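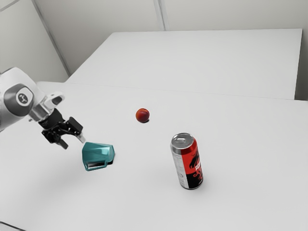 Simulated arm over a tipped mug, with a fruit and a can on the same table.

Can a robot arm clear a break room table yet?

Asked in Home and Shop Automation
Tags: robot arm, gripper, cleanup, simulation

I run a small upholstery shop with 7 people. We have one long table where everyone eats, and by Wednesday it is covered with mugs, cans and half-finished snacks. I spend time every evening putting mugs in the dishwasher and cans in the recycling.

A sales rep from Atusora sent me a package with renders like the one at the top. Their pitch is that the arm picks up whatever is on the table and sorts it into dishes, trash and food. The quote includes the arm, a two-finger gripper, the software and a day of setup. I would bolt it to the end of the table.

My questions:
Does this work today on ordinary stuff, or only in the computer version?
What happens with a mug lying on its side?
Would it know a full can from an empty one?

I'm not looking for anything fast. It can take all night as long as it's done by 7 in the morning.

Bernadette Lindgren

3 answers

Accepted answer
Amândio Bettencourt

I set up arms for a packaging plant and have tried two tabletop cleanup packages on the side. Short version: partly, and not without somebody checking on it.

Your render is an easy layout. Three things, well apart, on a plain white table with even light. Most current systems should have a fair chance with that. Your table will have mugs touching each other, napkins, a phone somebody forgot, and a window throwing glare on the cans.

The sideways mug is a good thing to ask about. A two-finger gripper can pinch the rim or the handle if it can get to it at a decent angle. Picking it up is the smaller problem. To put it in a dishwasher rack it has to go in mouth down, so the arm may have to set the mug down, let go and grab it again. I ran 40 tries with mugs on their sides last November and 37 were picked up. Only 22 of those ended up in the rack the right way. The rest were dropped or jammed against a tine.

Cans: a camera can't tell you whether an opened can is empty. Some arms can estimate weight from the load on the joints once the can is lifted. Ask whether theirs does, and what it does with a half-full one. You don't want that tipped into a bin.

Soft fruit is mostly a matter of grip force. Ask if the force can be set per object.

Before you pay anything, ask Atusora for one uncut video on a real table, with your mugs. Mail them a box of your mugs if you have to. And ask what guarding they include — an arm bolted to a table where people eat needs a proper safety review, even if it only runs at night.

Second answer
Wukedton

We had a Jetedov arm on trial at our print shop. It did cans fine. It was bad at anything shiny or see-through, glasses especially. Took 55 minutes to clear a table I can do in four. We sent it back.

Might be better now, I don't know what version they are on.

Third answer
Ofori

Just get a bus tub and make people put their own mugs in it

Comments on the accepted answer

Bernadette Lindgren: Thanks, very useful. I asked for the video and the rep said they would "look into it." Did your 22 count the ones that went in crooked?

Amândio Bettencourt: No, crooked counted as a miss. If you would accept crooked the number goes up a little, but then they fill with water in the wash.

Bernadette Lindgren: OK. Holding off until I see it run on a real table.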